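The Shared Office Comes to the Small Town

By Gadisa Ejigu

The building on the corner of the main street in Grakuditz has been a grain store, a school, a tax office and, for most of the last decade, empty. The date over the door is 1781. On the second floor, where clerks once stamped forms, there are now desks, a small kitchen, three meeting rooms and a phone booth with a door that sticks in damp weather.

It opened in October as Kuruc, a shared office for people who work for themselves or for a company somewhere else. Sixty people pay a monthly fee to use it. On a Monday at 9 a.m., most of the good desks by the windows are gone.

Shared offices used to be a big-city business. They grew up near train stations and expensive apartments, and they sold short leases to young companies that couldn't get long ones. What is happening in Grakuditz is smaller and slower. The members here already live nearby. Many of them own houses with a spare room and a desk in it. They pay to work somewhere else anyway.

Juraj Ševčík signed up in the first week. He translates technical manuals and had worked from his dining table for 20 years. "I had the setup I wanted," he said. "Good chair, good light. Then my son moved back in with two dogs, and I was taking calls in the car." He expected to stay for a month. He now has a locker and a regular desk near the printer, and he has stopped working on Sundays.

Members give different reasons for coming. A bookkeeper told me she wanted a place to meet clients who didn't need to see her laundry. A man who designs kitchen fittings said his internet at home dropped out whenever it rained. Two sisters who run a seed catalog come in only on Wednesdays, when their warehouse is too loud for phone calls.

What they have in common is that they share the rooms with people they don't work with, and that takes some getting used to. In a regular company, there is a boss to complain to and a cleaning crew that arrives after dark. In a shared office of this size, a cleaning crew comes twice a week. Between visits, the tables are the job of whoever used them last.

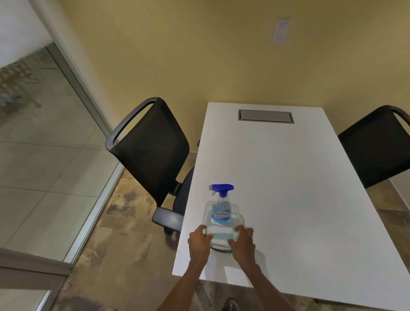 Cleaning supplies in a clear tub. In a small office, the everyday upkeep falls to the people in the room.

The rules at Kuruc fit on one page. Phone calls longer than a few minutes go in the booth or a meeting room. Food with a strong smell stays in the kitchen. Meeting rooms are booked in half-hour blocks, and a booking lapses if no one shows up in the first ten minutes. Wipe the table when you leave.

The first version of the page was four times as long. It had a section on perfume and another on the proper use of the coat rack. Members ignored it. The short version went up in the second month, and complaints to the front desk fell off soon after. The one that still comes up is the thermostat, which is set from the ground floor by the landlord and can't be changed upstairs.

Money is the harder question. A desk at Kuruc costs 300 a month, with meeting rooms included up to a limit. That covers rent, heat, power, insurance and one part-time salary. It doesn't leave much for repairs to an old building. The roof over the stairwell was patched in the spring and will need to be replaced. Plans for a third floor are on hold until it is.

Other towns have tried this and failed. Rusari, an hour to the north, had a shared office for less than two years. It was handsome, with exposed brick and a coffee bar, and it was built for three times as many members as ever joined. The lease was long and the owners couldn't shrink it. The space is a furniture showroom now.

Zendari did better by starting with almost nothing. Its shared office began in a back room of the library, with eight desks bought from a school sale. It added space only when there was a waiting list. Members there still bring their own monitors, and the chairs don't match. It has never missed a rent payment.

Kuruc sits between the two. The furniture is new but plain. Most of the spending went on things people notice only when they are missing: decent wiring, thick doors, and outlets within reach of every seat.

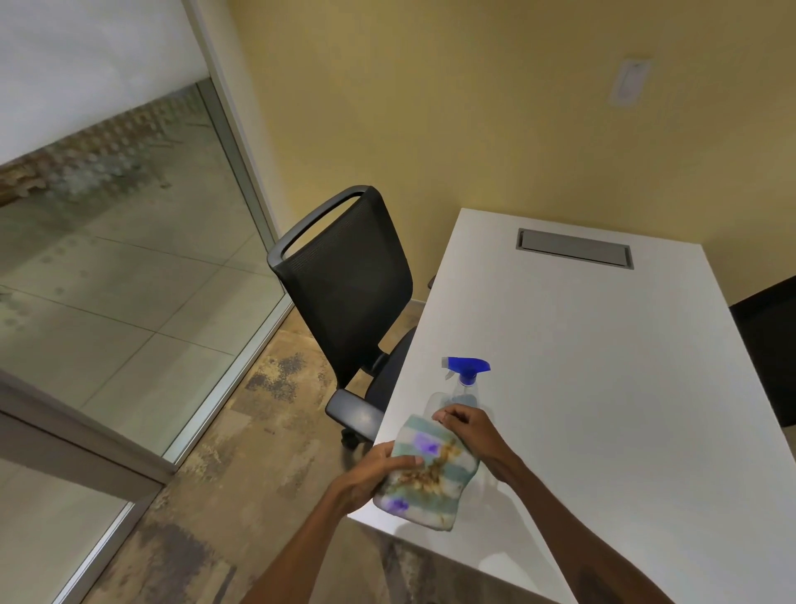 A tabletop with its cable port. Power within reach is one of the first things new members ask about.

Sound has turned out to matter more than furniture. The main room has a high ceiling and a wood floor, and for the first few weeks a dropped pen could be heard from one end to the other. People whispered, then stopped talking at all. Rugs and heavy curtains helped. So did a radio in the kitchen, kept low, which gave people permission to speak at a normal volume.

The town has felt some effect too, though it is hard to measure. The bakery across the street has started making sandwiches. The bus from the lower village now stops at the corner in the morning. A stationery shop that had planned to close has put it off for a year, and its owner has rented a desk upstairs to do her accounts.

Ševčík has a view on how long it will last. He thinks the members will stay as long as the price does. "If it goes up a little, people will grumble," he said. "If it goes up a lot, I have a dining table."

His lease on the desk runs month to month, like everyone else's. The landlord's runs for five years, and the talks on the roof start again after the holidays.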